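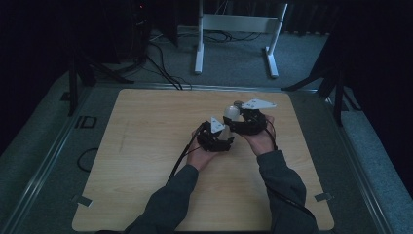

The first time the women of Grundari walked for peace, it rained so hard that the ink ran off their banners. They went anyway, 34 of them, over the bridge that had split the town for most of a generation, and when they got to the far side they found people waiting with soup.

Thitima Intarasuk was in the second row. She still talks about that soup – leek, far too salty, the best she has ever eaten – and she laughs so much in the telling that you have to wait for the rest.

The rest is wonderful. By the third march there were more than 1000 people on the bridge, and families from Medrano Street were walking beside families from Falberg Hill, who hadn't shared so much as a bus stop in years. The shopkeepers on both banks shut for the afternoon. Someone brought a tuba!

"We had no plan," Intarasuk says. "We had a route and a kettle."

What came next was slower work, and I found it every bit as gripping. The walkers rented a room above a bakery, called it Cella, and opened the door four evenings a week to anyone who wanted to talk or just sit in the warm. Former enemies came and argued about parking. Two of them ended up running the football club together, and it has never played better (or shouted more).

Not everyone was pleased. Windows were broken in the first winter, and Intarasuk's own brother refused to speak to her until his daughter's wedding. She tells that part quickly, looking at her hands.

The room is still open, with the same kettle and a much better carpet. On Sunday, March 26, 2023 the walkers cross the bridge again, starting from the Falberg Hill side at three, and there will be soup on the other bank. Intarasuk has promised to go easy on the salt.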